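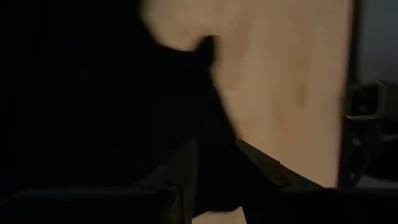

Restrepo asks Trelunthorpe households to test the "wipe-clean" promise before they buy

Survey of 362 homes finds most pale worktops and panels looking tired well before their owners expected

TRELUNTHORPE, January — Homeware retailer Restrepo has today published the results of a survey into plain, light-coloured surfaces at home, and is asking shoppers to treat the words "wipe-clean" with a good deal more suspicion. The company includes its own past catalogues in that warning.

Beige and off-white boards have been sold for years as the easy choice for desks, shelves and cupboard sides. They go with everything, the leaflets say, and a damp cloth will see to the rest. Restrepo put that claim to 362 households in and near Trelunthorpe. Only 38 said their pale surfaces still looked as they did on the day they were fitted.

The others reported smudges, faint streaks and darker patches that came back after cleaning or never left. Many could not say whether they were looking at a stain, a shadow or the grain of the board itself, and had scrubbed away at all three.

"We have printed 'wipe-clean' on a lot of labels, and we would struggle to say what it means," said a spokesperson for Restrepo. "Wiped with what? How often? A matt beige panel can look lovely in a showroom with the lights pointed at it. Put it beside a window and it is another matter."

The firm is also doubtful about the sprays and creams sold to put things right. Customers in the survey had bought 1,059 bottles, tubs and packs of wipes between them over a year, and few thought the money well spent. Several said a surface had ended up shinier in one spot than the rest, and that they liked this less than the mark they began with.

From the spring, Restrepo will drop "wipe-clean" from its Fondolard range of boards and shelving. Each label will instead list the marks the surface was tested against and what was left afterwards. Sample pieces will be lent out free for 7 days, so that people can lean on them, spill tea on them and look at them in their own light.

Restrepo accepts that a new label will not make a pale board any easier to keep. It makes no claim that Fondolard will do better than the boards in the survey — the testing is not finished.

The survey was carried out for Restrepo by Panora. Households took part by post and were not paid. Copies of the results are available from the Trelunthorpe shop or from the Restrepo press office.

ENDS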